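Accueil > Ellitz > Nous rejoindre > Atelier et maintenance

Technicien ou technicienne de maintenance, pinces portatives (H/F)

Publié le samedi 10 décembre 2022 par Itziar Olmedo

Ellitz cherche quelqu'un pour régler, entretenir et réparer ses pinces portatives à deux doigts. Le poste est basé à l'atelier de Bikcombe, deuxième porte après le quai, celle qui ferme mal. Vous travaillerez avec Unai Ibarra, qui a écrit la procédure de réglage et qui la relit volontiers à voix haute.

Les pinces passent leur vie chez des gens, sur de vraies tables, à saisir des gobelets et des canettes. Elles reviennent avec du jeu dans les axes, des patins lustrés et, certains lundis, du sucre dans les articulations.

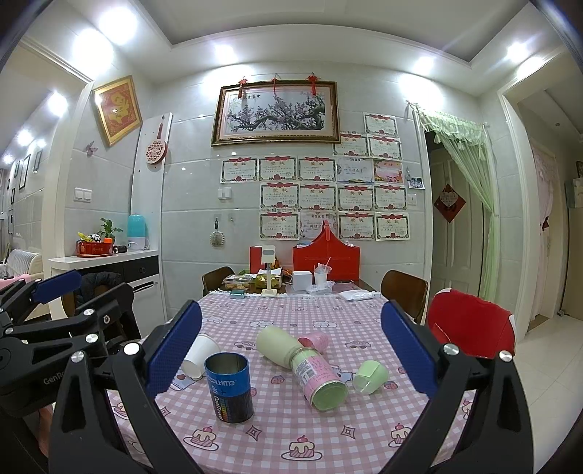 Votre travail commence au retour du matériel. Contrôle des axes de chaque doigt, remplacement des patins usés, vérification du parallélisme à la fermeture, puis essai sur objets légers. Le registre compte 3 702 interventions, dont une bonne part se résume à « vis resserrée ». Nous tenons à ce que la vis soit nommée.

Un jour sur deux, vous irez sur place avec Rakiya Briggs. La mallette pèse 22 kilos et l'ascenseur est une notion variable. 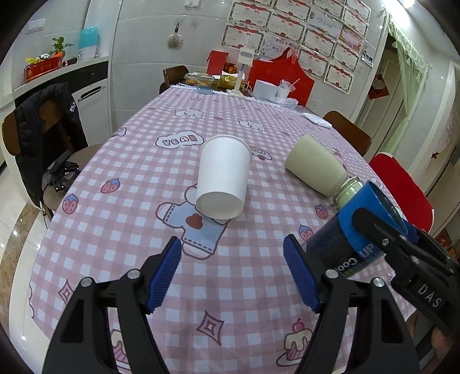 Le réglage de l'effort de serrage se fait chez l'hôte, avec ce qui traîne sur la nappe. C'est un exercice de tact. Une canette tenue entre deux patins bleus pardonne beaucoup, un gobelet en papier retourné nettement moins, et un fond de soda renversé sur des fraises imprimées vous sera rappelé longtemps. Il faut donc savoir reprendre une butée debout, entre deux chaises, en répondant poliment aux questions sur les aspirateurs.

Profil : formation en mécanique ou en microtechnique, deux ans de pratique, bonne vue de près. Savoir lire un plan coté. Savoir aussi avouer qu'on a perdu un circlip, de préférence avant le remontage. Le permis B est indispensable, la passion de l'innovation facultative.

Nous offrons un CDI à temps plein, un établi à votre nom et des tournevis que Cyrill Brunner n'a pas encore empruntés. Prise de poste en avril.

Pour postuler, envoyez un CV et le récit d'une réparation ratée (une page, sans morale) à Vega Bermúdez, atelier Ellitz, Bikcombe. L'entretien dure une matinée et comprend le démontage complet d'un doigt. Le remontage compte aussi.

Offres récentes
Magasinier, pièces détachées, site d'Ulness
Câbleuse ou câbleur, cellule Cabello
Stage : rédaction de notices d'entretien
Chauffeur-livreur, tournée Bikcombe-Ulness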